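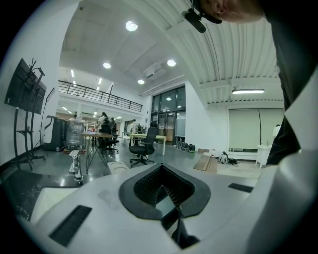
Figure 7. Camera view with the operator close in on the right. The housing and the dark opening should stay low in the picture.

7. When the gripper loses its place (fault 359)

Sooner or later most people who record with the Nuris hand gripper will meet fault 359, and we would like you to meet it calmly. The gripper works out where it is by watching the room through its own camera. If it can't follow enough of the room for a moment or two, it loses its place, and the path it writes down afterwards can be wrong even though the pictures look perfectly good. A robot arm asked to repeat that path will go where the numbers tell it to go, so please don't be tempted to let a doubtful recording through.

We learned this the slow way at the Wultitz workshop in December. A recording of 3,902 frames was passed for playback with the fault still marked against it, and the arm brought its wrist down hard on the edge of the bench. Everyone was outside the guard line, I'm glad to say, and the damage came to one bent finger and a rather sorry-looking bench.

CAUTION: Never play back a recording marked 359 on an arm, even at low speed and even if you only need the first part of it.

What you may notice

The status light turns amber and the handle gives two short buzzes. On the screen, the path line jumps sideways or stops growing while the picture carries on as normal. Now and then there is no buzz at all and the fault only turns up when the recording is checked, so do please look at the check page every time.

Usual causes

Clothing close to the camera, especially something large and plain such as a dark jacket, is the one we see most. Your body fills one side of the view and there is very little left for the tracking to hold on to. Bright lights mirrored in a polished floor can trouble it too, and so can large panes of glass, people walking about nearby, or a thumb mark on the lens.

Putting it right

1. Stop the recording with the handle button. Don't pull the cable out, or you will lose the fault notes along with the recording.

2. Set the gripper down on a steady surface with the camera facing the room, and wait for the buzzing to stop.

3. Wipe the lens with the cloth from the case. Have a look at the housing as well, and clean off any smears while you are there.

4. Open the live view on the screen. You should see the gripper low in the picture with plenty of room beyond it. If your sleeve, chest or head comes well into view, hold the gripper a little further away and try again.

5. Choose Forget Map, then Yes. Old maps are the reason this fault so often comes back a minute after you thought you had cured it.

6. Pick the gripper up and turn slowly on the spot, taking in the walls and the furniture as well as the floor. Keep going until the light is green. It feels a bit silly the first time, but it does help.

7. Make a short test recording that begins and ends with the gripper resting in the same place. On the check page, the two ends of the path line should meet.

Note: If you need to lean over your work, make the task in two shorter recordings. Our testers found that long, crouched recordings of almost 110 seconds gave far more trouble than the same job split in half.

If the fault comes back

Try another spot in the room before you try anything cleverer. Facing away from the glass is often enough. If the fault appears on three test recordings in a row, put the gripper out of use, label it, and send the fault notes to Flurina Oberholzer at the Wultitz service desk. She will want to know the room you were in and what you were wearing, so jot both down while they are fresh in your mind.

CAUTION: Do not open the housing to reach the camera. Moving it even slightly will spoil its settings, and the gripper will then need to come back to us.

Section last changed 2025-05-24.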